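Home News Products Research Press Careers Contact

Eltard presents new method for robotic disassembly of used computers

Research with Witevano lets a robot arm plan its next step from the cables it sees

WITEVANO, August – Eltard, a developer of software for industrial robots, today presented the results of a research project on the disassembly of used desktop computers. The new method, with the name Takusach, was developed together with the recycling company Witevano. It helps a robot arm to decide which part of an open computer it can reach without pulling on a cable.

Computers that arrive at a recycling plant are seldom the same. Even two machines of one model can have different drives, and the cables can lie in a different way. Programs with fixed positions therefore fail often, and much of the work is still done by hand.
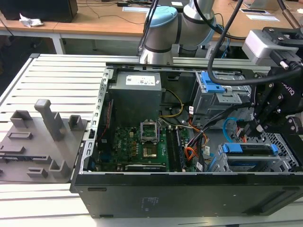 Takusach first makes a map of the inside of the case and marks the soft parts, such as wires and ribbons, separately from the hard parts. For every part it then calculates a path for the gripper. If the path is blocked, the system chooses another part and comes back later. The map is made new after each step.

In the tests, the team gave the robot 445 removal tasks on memory modules, drives and processors. Compared with the earlier Eltard software, the number of stops in which a person had to help was lower by 50 percent. The planning of one step takes 2 seconds on a normal workstation.

Some limits remain. Parts that are held with screws are not yet included, and very dirty cases must be cleaned before the work begins.

The project ran for eight months. In the next phase, the partners will test the method on small servers – first in the laboratory, later at the Jalali sorting site of Witevano. The test data will be made available to universities on request.

About Eltard

Eltard develops planning and vision software for robot arms in repair and recycling.

Press contact: Eltard Press Office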